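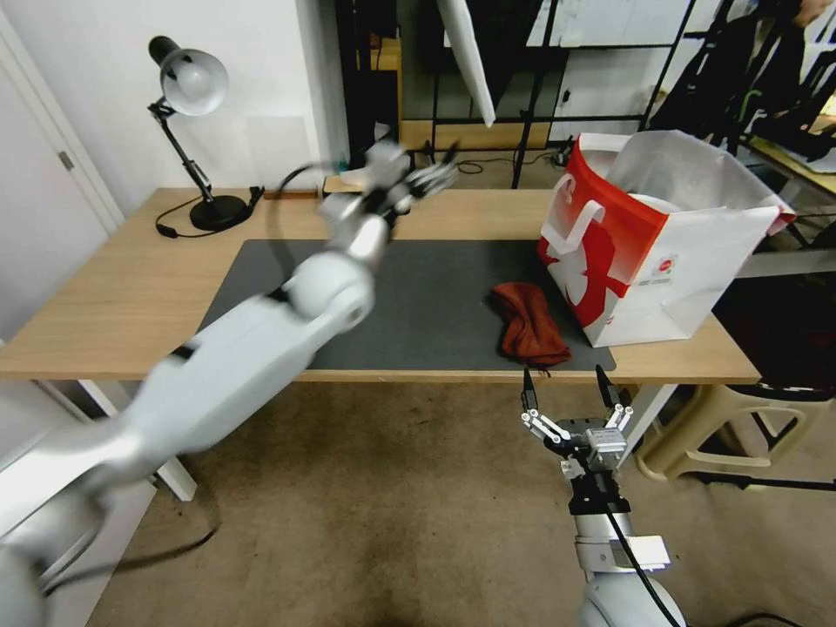
The Strazds Desk Mat in Charcoal

If your desk has to be a desk in the morning and a dinner table by half past seven, you will know the little sigh that comes with clearing it. The Strazds is our answer to that sigh, and after a good long while of using one ourselves at Gravier we are very fond of it indeed. It is a big, plain, dark mat that covers most of the working surface and leaves a strip of bare wood showing at the end, so you still get to enjoy the desk you paid for.

We chose the charcoal first and it is still the colour we would point most people towards. Against a pale oak top it looks calm and grown-up, and it is wonderfully forgiving of the things that happen on a table in real life (tea rings, pencil smudges, the odd splash of chilli oil). The lighter colours are lovely too, but they do ask a bit more of you.

What it is like to live with

The surface is smooth with just a touch of grip to it, so a notebook stays where you put it and a mouse still glides. It lies flat from the first evening if you unroll it the wrong way round for ten minutes and then turn it over. There is no stitching along the edge to catch crumbs, which was a particular wish of ours, having spent far too many evenings with a toothpick and an older mat that shall remain nameless!

Cleaning is a matter of a cloth, warm water and a drop of washing-up liquid. Wipe from the middle outwards, go over it once more with clean water and leave it to air. For oily food, do the first pass with dry kitchen paper before you bring any water near it, as this lifts most of the grease and saves you chasing it from one side to the other. Please don't use bleach or a scouring pad, and do lift the mat now and then to let the wood underneath breathe.

Shellfish night

We had a surprising number of letters asking whether the mat would stand up to messy suppers, and crayfish came up more than anything else. It does, and very well.
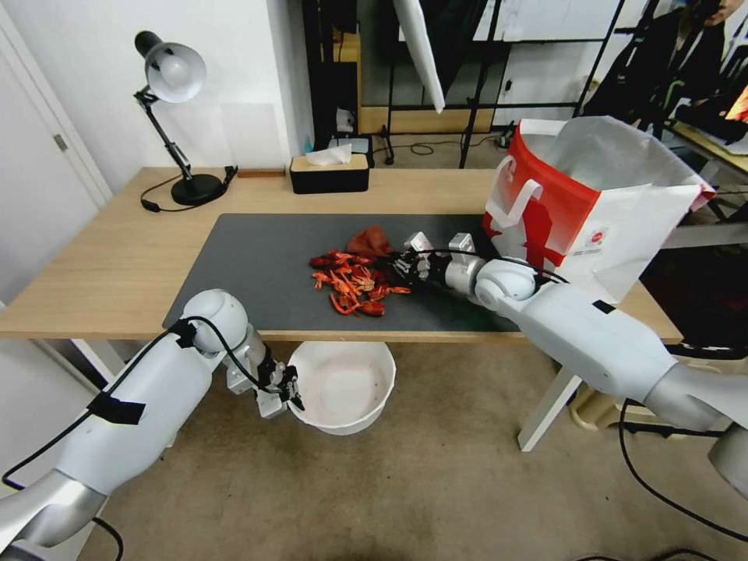
Shells are best dealt with while everyone is still sitting about talking. Gather them into one heap, put a round plastic basin on the floor by the near edge of the desk and sweep them straight over the side into it. Claws and legs have a way of hiding, so run your hand over the mat before you wipe. Keep a box of tissues within reach at the back, and an old cloth that you don't mind turning a funny colour. An upright paper shopping bag at one end is handy for dry rubbish such as wrappers and used napkins, but wet shells will go through the bottom of it sooner than you'd like, so those want a proper bin liner.

If the smell lingers, and with crayfish it does rather tend to, a saucer of bicarbonate of soda mixed to a thin paste, spread over the mat, left for a quarter of an hour and rinsed away, will see it off nicely.

A word about lamps and hot things

You can stand a desk lamp on the mat or beside it, whichever suits. We prefer ours at the back on the bare wood, where the flex can run along the tabletop and out of the way of elbows. The mat will cope with a mug or a warm plate, though a pan straight off the hob needs a trivet underneath, please.

In the box

One Strazds mat, rolled
2 fabric ties for storing it
A care card

The desk, lamp and tissue box are not included. If you are looking for something smaller for a bedside table or a child's desk, have a look at the Skuvo, which is the same material cut down, and if you would like a raised rim to keep spills from running off, the Nistorel is the one to ask for.

Price and delivery

The Strazds is 299 kroner in all 11 colours. We send it rolled in a cardboard tube, never folded, and it usually reaches you within 2 working days. Should the colour not be quite what you hoped for once it is on your own desk, in your own light, send it back unused in the same tube and we will gladly swap it for another.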